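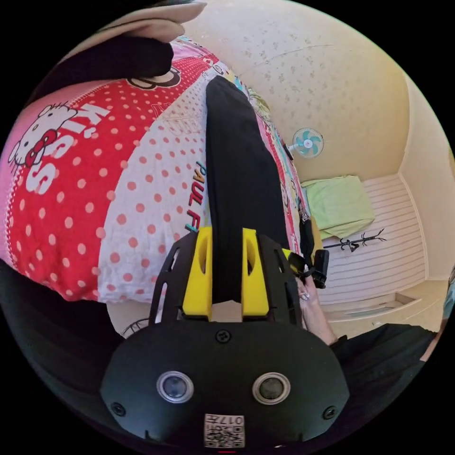 Harbour Towage, Session four: Why Tugs Fall Over, and Other Matters
Cirthorpe Nautical Evening Course
Notes revised January 19, 2023

These notes replace the September set, which had the port and starboard diagrams swapped. Those of you who learned from the September set should speak to me.

1. Where we had got to

Last session covered hull forms and how a tug differs from a small ship with a big opinion of itself. We finished on bollard pull. To repeat it for those who were in the car park: bollard pull is the force a tug can exert on a line when she is going nowhere at full power. It is measured in tonnes, by tying the tug to something solid ashore with a load cell in the line, and running the engines up for long enough to get a steady reading. The figure that matters is the sustained one. The peak figure is larger and therefore turns up in brochures.

A trial wants deep water, a long line, little wind and little current. If the tug is too close to the quay her own wash comes back at her and the reading suffers. Owners know this and ask for a long line. Buyers should ask too.

2. Three ways of pushing water about

Conventional tugs have a propeller (or two) at the stern and a rudder behind it. They are simple, strong, and happiest going forwards. The Siregar, which you will see at the fish quay on the visit, is one of these. Her towing hook is near amidships, forward of the propeller, so that she can still steer with the weight on. Remember where that hook is. We come back to it in section 4 and it is not a cheerful section.

Azimuth stern drive tugs have two units under the stern which turn through a full circle. They have no rudders. They usually work over the bow from a winch on the foredeck, and can go astern nearly as well as ahead. The Avance is an ASD tug with a bollard pull of 45 tonnes, and her crew will mention it before you ask.

Tractor tugs have their propulsion forward of amidships and a large skeg aft. The towing point is over the skeg. Some use azimuth units and others use vertical blades on a rotating disc, which look like a kitchen appliance and work remarkably well. The line leads from behind the drive, so the pull tends to straighten the tug out.
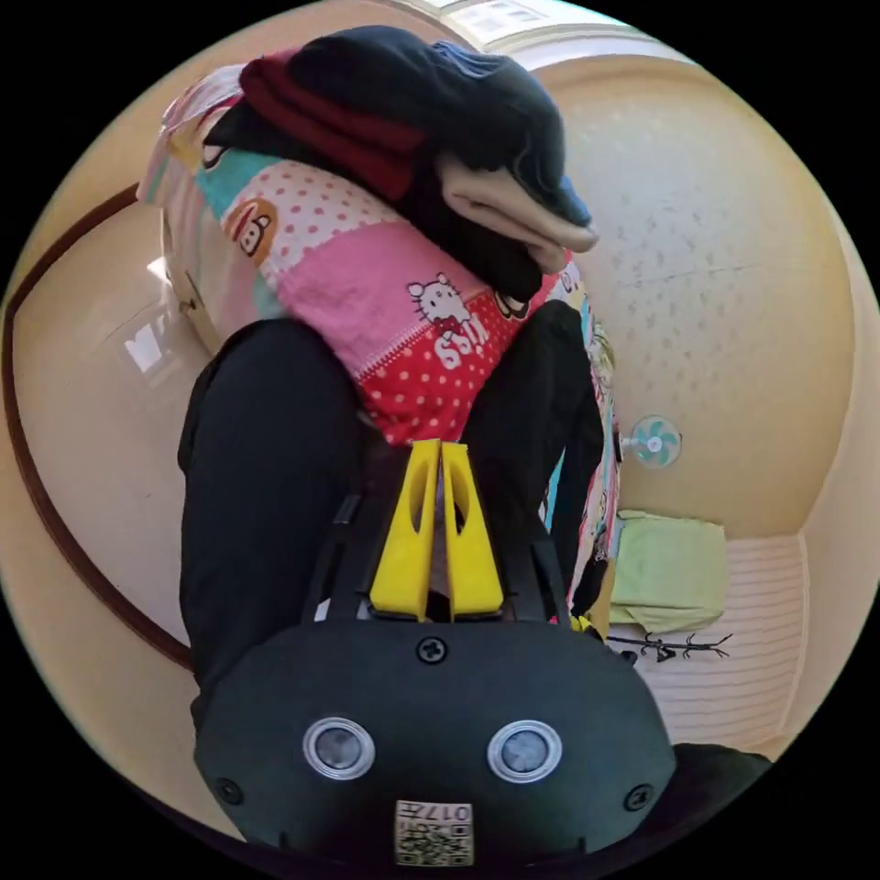

3. Lines and what they do to you

Steel wire was the usual thing for a long time. It is heavy, it doesn't mind chafe much, and it takes the skin off your hands. Synthetic lines have replaced it on most harbour jobs. The lightest modern fibres float, weigh a fraction of the wire and can be handled by ordinary human beings.

They also stretch very little. A line with no stretch passes every jerk straight to the winch and the bitts, so a stretcher or pennant of something more forgiving is often put in. The sample going round the room is Boltex, an eight-strand line sold as a stretcher. Please send it back to the front this year.

Things to look for when inspecting a line:

Glazed or melted patches, usually where it has run under load over a fairlead.
Broken yarns on the outside, especially near the eye.
Stiff lengths, which may mean grit worked into the core.
Any splice that somebody is proud of but can't explain.

Snap-back is what happens when a loaded line parts. The stored energy brings the end home faster than you can duck. Painted zones on deck were once thought to be a good answer, but they encourage people to feel safe one pace outside the paint. Treat the whole area of a deck with a line under load as somewhere to leave.

4. Girting

A conventional tug on a line is stable enough while the line leads astern. Trouble starts when the ship moves ahead faster than the tug can follow, or swings, and the line comes round to the beam. The tug is then dragged sideways through the water. The pull is high up at the hook, the resistance is low down on the hull, and the two together roll her over. It can be finished in well under a minute.
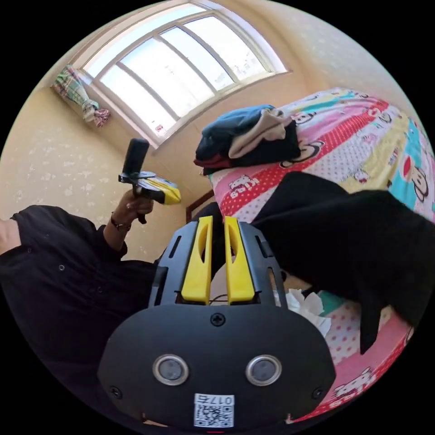 The defences are dull and they work. Keep doors and hatches shut on the weather deck. Test the emergency release before the job, from the wheelhouse and at the hook. Use a gob rope, which holds the towline down aft so that the load comes on near the stern and pulls her round instead of over. Above all, have the pilot tell the tug before altering speed. A pilot who rings up the engine and then reaches for the radio has the order wrong.

Note that a quick release under heavy load may take a moment to let go, and some older hooks will not open at all if the line leads at an awkward angle. Find out which sort you have while alongside.

5. Speed

Most of the forces we care about go up with the square of speed. A ship at 9 knots is a very different animal from the same ship at half that, and a tug making fast at the bow at 9 knots is in a poor place to have an engine cough. Interaction near the bow is strong: there is high pressure at the shoulder that pushes the tug's head off, and further forward she can be turned across the stem. The Cirthorpe exercise book asks you to make fast at the slower speed. So do I.
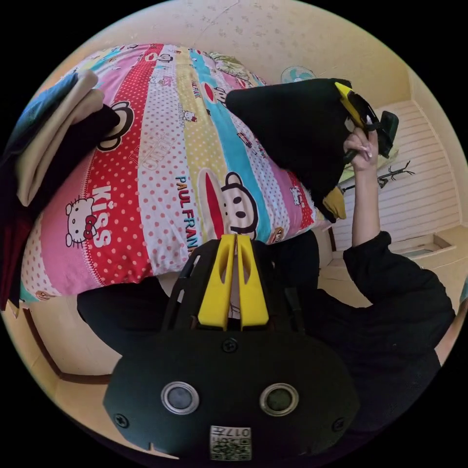 Can a tug with a high bollard pull be girted?

Any tug can be, if the line gets abeam and she can't get out from under it. A bigger pull helps her keep station, but it doesn't alter where the line is attached. Tractor and ASD tugs are less likely to be caught because of where they tow from and how quickly they can turn.

6. For next time

Read the chapter on escort work and skip the appendix, which contains a formula with a misprint in it. Then write half a page on the following: a ship is coming into Cirthorpe on the flood with the Avance fast centre lead aft and the Siregar forward. The wind is on the beam at 30 knots. Say which tug you are more worried about, and at what point you would want to be told the ship's speed.

Marks are given for a sketch. Label the ends of the ship.

The visit to the fish quay lasts about 45 minutes. Flat shoes, lifejackets provided, and please don't step over the towline even when it is slack.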